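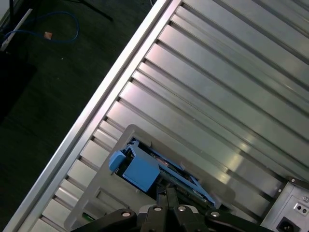 4. Avaliação do kit Prumari na bancada de montagem

Figura 3. Dedos da garra junto ao módulo azul, assentado na abertura do suporte cinza-claro. A peça repousa diretamente sobre o painel ranhurado de alumínio. Vista da câmera de punho.

4.1 O que vem no kit

O Prumari chegou ao laboratório em junho, numa única caixa, e a primeira surpresa foi boa: em uma tarde o conjunto já respondia a comandos. O fornecedor, a Granach, vende o kit para grupos pequenos que querem estudar tarefas de contato sem projetar a própria garra, e é exatamente o nosso caso. A remessa inclui a garra de dedos estreitos, a câmera de punho com seu suporte, a biblioteca de controle (chamada Bite) e um caderno de calibração que, para nossa alegria, foi escrito por gente que já perdeu uma noite alinhando câmera e ferramenta! O braço fica por conta do comprador. Usamos o que já tínhamos, e a adaptação do flange exigiu apenas uma troca de parafusos.

A câmera de punho merece atenção especial. Como se vê na Figura 3, ela mantém as pontas dos dedos no campo de visão junto com a peça, e isso muda bastante a maneira de programar a aproximação. Em nossos trabalhos anteriores com câmera externa, o próprio punho encobria o alvo nos últimos centímetros, e a política precisava terminar o movimento às cegas. Com o Prumari, as pontas e a região da trava azul aparecem na mesma imagem, o que permite corrigir o erro lateral diretamente no espaço da câmera. O corpo da garra ainda esconde parte da área sob o módulo, limitação à qual voltamos em 4.4.

4.2 Tarefa e protocolo

Escolhemos uma tarefa de manipulação fina em torno de um módulo plástico alongado, alojado num suporte de bordas arredondadas. O robô deve localizar o suporte, levar os dedos até a abertura, tocar a região logo abaixo do bloco da trava e, a partir daí, executar uma de duas ações: pressionar o módulo contra o assento ou retirá-lo pela extremidade da trava. O suporte não é preso à mesa. Essa decisão foi discutida longamente no grupo e nos parece a mais interessante do protocolo, pois qualquer força lateral excessiva desloca a peça e fica registrada como erro de pose.

A orientação inicial do suporte foi sorteada antes de cada tentativa, inclusive em posições inclinadas em relação à câmera. Coletamos 1.554 tentativas ao todo, das quais 871 de pressão e as restantes de retirada. Dessas últimas, 487 foram feitas com a política treinada apenas com demonstrações e as demais com a correção visual da Bite ativada. As demonstrações foram gravadas por teleoperação por Tane Whitelaw, que também escreveu o roteiro de sorteio das poses. A cada 20 tentativas, o sistema voltava a uma pose de referência e refazia a verificação da calibração entre câmera e ferramenta.

4.3 Observações sobre o desempenho

O resultado que mais nos animou foi a qualidade do primeiro contato. Com a correção visual ligada, a aproximação fica visivelmente mais calma: o braço desacelera, ajusta o ângulo e só então fecha a distância. Os dedos finos ajudam muito, já que cabem na abertura do suporte sem encostar na borda elevada quando a pose está bem estimada. Garras mais largas que testamos na mesma bancada, entre elas a Dedmont do nosso ensaio anterior, exigiam uma entrada quase vertical e deixavam pouca margem para as poses inclinadas.

Na ação de pressão, o controle de força embutido no kit mostrou-se suficiente para a tarefa, e ficamos contentes em poder dispensar o sensor adicional que havíamos reservado. A retirada é mais exigente. O módulo precisa sair ao longo do próprio eixo, e um pequeno desvio angular faz o suporte girar junto. Boa parte das falhas que revisamos em vídeo tem essa origem. Acrescentar à política um breve movimento de alívio antes da tração reduziu o problema a ponto de o adotarmos como padrão em toda a segunda metade da coleta.

O painel de alumínio trouxe uma dificuldade que convém relatar a quem for usar o kit em bancada semelhante. As faces planas entre as ranhuras devolvem reflexos brancos fortes, e o padrão repetido de listras claras e escuras confunde estimadores de pose baseados em bordas. O detector padrão da Bite perdia o contorno do suporte cinza com alguma frequência, pois o tom da peça é próximo ao do metal. O azul do módulo, em contrapartida, contrasta muito bem com o fundo. Passamos a estimar a orientação a partir dele e a usar o contorno do suporte apenas como verificação, mudança que tomou poucas linhas de código graças à organização muito limpa da biblioteca.

4.4 Limitações e pontos a melhorar

A oclusão causada pelo corpo da garra continua sendo o ponto mais fraco do conjunto. Nas poses em que a parte inferior do módulo fica voltada para o punho, a política precisa inferir a posição do assento a partir da extremidade da trava. Um suporte de câmera com inclinação regulável resolveria parte disso, e a Granach nos informou que estuda a alteração. Também gostaríamos de exposição ajustável por região da imagem: em nossa bancada, o ajuste global que controla os reflexos no painel escurece demais o que está no chão ao redor, embora isso não tenha prejudicado a tarefa em si.

A documentação da biblioteca cobre bem a calibração e a teleoperação, mas trata o registro de dados em meia página. Tivemos de ler o código para entender como os carimbos de tempo da câmera e das juntas são alinhados. O código é claro e a leitura valeu a pena (aprendemos ali dois recursos que o manual nem menciona!), porém um grupo sem experiência prévia poderia perder dias nessa etapa. Nossos roteiros de coleta e o módulo de estimação de pose pela cor serão distribuídos com o material suplementar, na versão usada em todas as tentativas com correção visual.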